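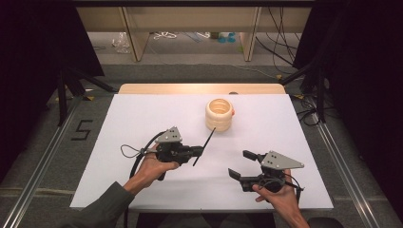 Denise Bramwell
rédactrice, la galerie d'Oltgate

Encore un pot crème, oui, je sais ! J'en ai déjà parlé en mai, mais celui-ci me plaît vraiment, avec ses anneaux empilés et sa petite languette orange sur le côté. Sur la table blanche, il prend toute la lumière. Derrière, sous l'étagère en bois clair, mes yeux filent toujours vers les deux petites tasses bleu-vert (Ayana voudrait les mêmes).

Côté forme, trois gros boudins bien ronds, façon beignets, et celui du haut est le plus large.

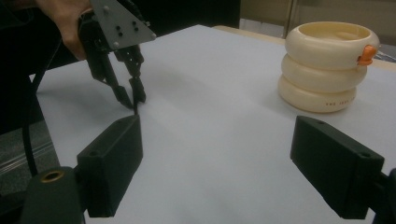

J'y mettrais bien des trombones, ou des caramels si Getachew ne passe pas trop souvent au bureau. Prochaine galerie : les bols de chez Derese, j'en ai 264 photos à trier !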